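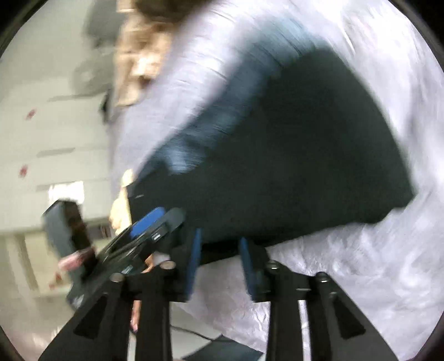
Student Handling Project: Interim Report to the Kjærgaard Fund

Prepared by Ketill Bergmann, project supervisor, Pralley College

1. Purpose of this report

This report covers the work of the robotics class between January and April. It sets out what has been completed under the grant, what remains to be done, and one change to the plan on which we ask for the Fund's agreement.

2. Work completed

The class set out to record people handling soft household items with hand-held grippers, so that the recordings can later be used to train the arm in the Gokdale workshop. The target for the year is 248 usable recordings. Students have so far submitted almost 200, of which 100 have been checked and labelled.

Folded cloth has taken up most of the spring term. Students began with small towels and moved on to larger and heavier pieces, working on beds and other soft surfaces as well as on tables. Thick fabric is the harder case. The pads must close on enough of the cloth to lift it, and a shallow grip tends to slip at the fold. The written instructions now ask students to close the jaws slowly and to pause before lifting.
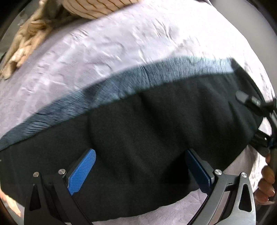 Gripping folded black fabric on a lavender sheet.

3. Difficulties

Checking has been slower than planned. Recordings are reviewed by 2 students working separately, and where they disagree the recording is returned to the class for discussion. Fast movement near the gripper has been the most common reason for rejection — more common than a failed grip.

4. Change requested

The original plan included a visit to the Hideck regional competition. We ask that this part of the budget be moved to spare pads and storage, and that the class present its results at the college open evening instead.

5. Next period

Labelling of the remaining recordings will continue through the summer term. First trials on the workshop arm will follow once the cloth set is complete. A full statement of spending will be sent with the final report.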